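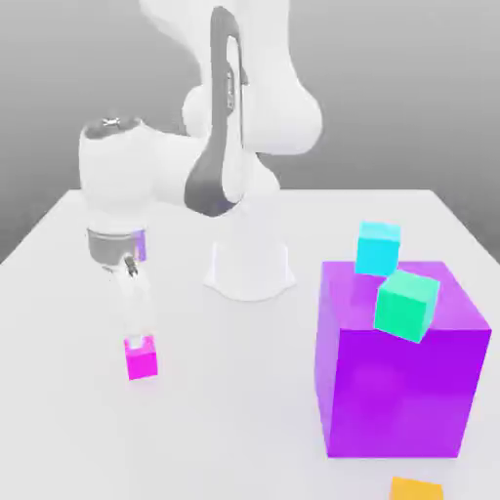 White on white, with a little dark gray for contrast.

Home Kitchen Laundry Workshop Paint & Walls Ask Me

Keeping White Surfaces White

I painted my first kitchen table white when we moved to Pleltham, and I've been fussing over white things ever since (shelves, chairs, the bathroom cabinet, you name it!). People write in all the time to ask how I keep mine from going yellow, so I'm putting everything on one page.

Start with plain warm water and one drop of dish soap. I mean one drop! Too much soap leaves a film, and the film grabs dust, and then you're back at it the next morning wondering what you did wrong. Wipe, rinse the cloth, wipe again, then dry with an old cotton T-shirt.

For tea rings and tomato sauce I mix 2 spoons of baking soda with just enough water to make a paste. Dab it on, leave it while you put the kettle on, and take it off with a damp cloth. Go easy on anything glossy — baking soda is a mild scrub, and it'll dull the shine if you lean on it. Try it on the underside first.

Pencil marks come off with a clean white eraser. Not the pink kind, which left a smear on my hall shelf that took me 3 tries to get out.

My neighbor Yiğit Yüksel has a kitchen dresser from 1968, still in its first coat of oil paint, and it had gone the color of butter. He moved it across from the window and it brightened up quite a bit over the spring. Oil paint yellows in the dark, so if you've got a piece shut away in a back room, give it some daylight before you reach for the brush.

When you do have to repaint, use a water-based enamel. I've had good luck with the satin from Greren, two thin coats, with 16 hours between them even though the can says less. Sand lightly in between and get every bit of dust off. A foam roller is fine for flat tops, but I still like a brush on legs and edges.

Then leave it alone! Dry isn't the same as hard. I keep hot mugs and heavy pots off a new top for a couple of weeks, and I stick felt pads under the fruit bowl for good.

Next up I'm tackling grout, so send me your worst.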